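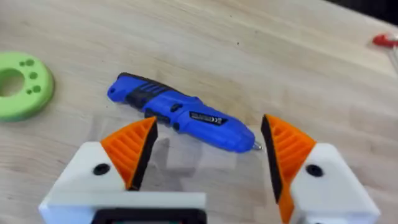

Call for participants: spring open house at Vollimetti

Every January we start looking for people to spend a day with us at the workshop on Pascual Street, and every year the day gets a little bigger and we need a few more hands than we did the last time. If you have ever wanted to try working next to a robot, or if you simply like watching other people try, we would love to hear from you.

We are looking for 24 participants for the open house. You don't need any background in robotics, engineering or computers. Last year our group included a retired school bus driver, two dental hygienists who signed up together, a high school junior and a man who repairs accordions, and they were all a pleasure to have around. What we need most is people who are comfortable being watched by visitors while they learn something new, and who don't mind it when a thing has to be done over a few times.

What you would be doing

The heart of the open house is the handover bench. You will sit or stand at a wooden table across from one of our arms, which we call Aro, and work through a set of small jobs with it: picking up hand tools, passing them back and forth, setting them down where the next person can reach them. A cordless screwdriver is usually the first thing we start people on. It has a nice thick handle and a narrow front end, so there is a right way and a wrong way to take hold of it, and visitors always have opinions about which is which. After that we move on to whatever you and your table host feel like trying.

You will guide Aro by hand for the first part of the morning, and one of our staff will be beside you the whole time. In the afternoon you switch places and become the person explaining it all to the visitors. Please don't be nervous about that part! By then you will have had several hours at the bench, and people tend to ask the same handful of questions anyway (how strong is it, can it do dishes, does it ever drop things).

We will also ask you to fill out a short questionnaire before lunch and another one before you go home. Your answers help us decide how the bench should be laid out and how slowly the arm should move when somebody is meeting it for the first time. Last time around the comments led us to raise the tables and put in better stools, and I can tell you that my own back has been grateful ever since.

The day itself

Participants arrive at 8:30 in the morning for coffee and a walk through the building. Doors open to the public at 11:00 and close at 4:00, and we ask that you stay until 4:30 so that we can finish the paperwork and say a proper goodbye. You will get a real lunch break, away from the crowd, in the upstairs kitchen. There is a vegetarian option every year and we are happy to arrange other meals if you tell us in your application.

You will receive $118 for the day, paid by check or direct deposit, whichever you like. Parking behind the building is free for participants. If you are coming by bus, get off at the Stusto stop and walk back toward the water tower; our entrance is the one with the yellow awning.

Who can apply

You should be 16 or older (anyone under 18 will need a signed form from a parent or guardian), able to follow spoken instructions in English, and all right with a fairly noisy room in the afternoon. The tables can be raised and lowered and the whole ground floor is step-free. Left-handed people, please apply, we never get enough of you. If you took part in a previous open house you are welcome to come as a visitor, but we would like to give the seats to new faces this time.

Please wear closed shoes and leave long necklaces and scarves at home or in one of our lockers. Photographs will be taken during the public hours, and if you would prefer to stay out of them, just say so when you check in and we will give you a green badge.

How to apply

Write us a few lines telling us who you are, what you do with your days and why this appeals to you. Half a page is plenty. Nobody is grading the writing. Include a phone number and let us know whether mornings or evenings are better for a quick call. Letters can be dropped off at the front desk or mailed to Vollimetti, 291 Pascual Street, to the attention of Aileen Mangubat, Open House Coordinator.

We read everything that comes in and everyone gets an answer, whether or not we have a seat for you. Those who are chosen will get a packet in the mail with the schedule, the consent form and a parking pass to put on your dashboard.

I look forward to meeting you,

Aileen Mangubat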